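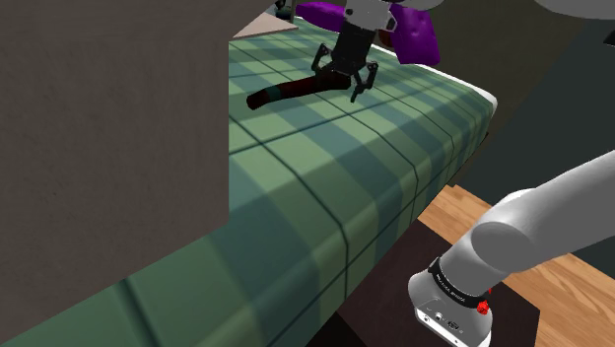

Simulated bed cell with a single arm on a floor platform, gripper open over a dark red roll.

How to Budget for a First Robot Arm Using a Simulated Cell

Small shops tend to price the arm first and everything else later. At Dreltport we did it that way once and ran out of money before we had a proper base to bolt the thing to. This page covers the order we use now. It assumes you have a rendering or simulation tool already and someone who can place objects in it.

Step 1. Write down the task in one sentence

Ours was: pick up a roll from a bed and put it down somewhere else. Keep the sentence short enough that a supplier can quote against it. If you have two tasks, write two sentences and budget them separately until the end.

Step 2. Build the cell around the furniture you have

Measure the real bed, table or bench and model that first. Put the arm in last. In our layout the base stands beside the mattress on its own dark platform, on the wood floor. Platform and anchoring go on the budget sheet as their own line. Leclerc, our integrator, quotes them apart from the arm, and so do most others if you ask.

Check the reach at the far end of the work surface as well as the near side. Leave the soft items in. A cushion next to the part you want changes how the wrist has to come down, and you want to learn that before you sign for a particular arm length.

Step 3. Look at the grip up close

Add a second view near the palm and watch the part between the fingers.
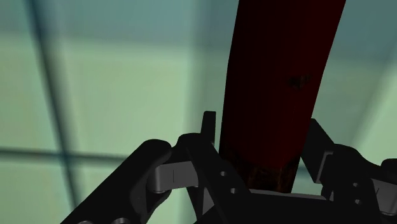 Clotilde Cordier
Equipment Planning Lead, Dreltport

From this close you can check the space on each side of the part. The red bar sits nearly against the left finger, with a gap on the right. If you see an offset like that, run the approach again from a different angle before pricing a wider gripper. Look at the linkages too, and note which parts of the fingers would need room to swing.

Step 4. Fill in the budget sheet

Use one line for each of these:

Arm and controller
Gripper and one spare set of fingers
Platform, anchors and floor work
Guarding or scanner
Cabling and power
Simulation time
Operator training
Spare parts for the first year

We allowed 3,000 dollars for the platform and floor work. Get your own quote, as floors vary a lot.

Step 5. Ask for quotes

Send the task sentence, the layout and both views to at least 2 suppliers. Ask how long the price holds. Ours held for 30 days, and we let one lapse in March while waiting for a signature. Romain Hoarau in purchasing now puts the expiry date in the first column of the sheet.

Ask for the gripper as a separate item. The Ilthorpe site bought a bundle and paid again for fingers that fit their parts.

Step 6. Plan the delivery

The lead time on our order was 9 weeks. Floor work should be finished before the crate arrives. Book training for the week after installation, and keep the simulation files where the installer can open them.

Zarkevstead uses the same sheet with an added line for freight.

Last updated 18 June 2024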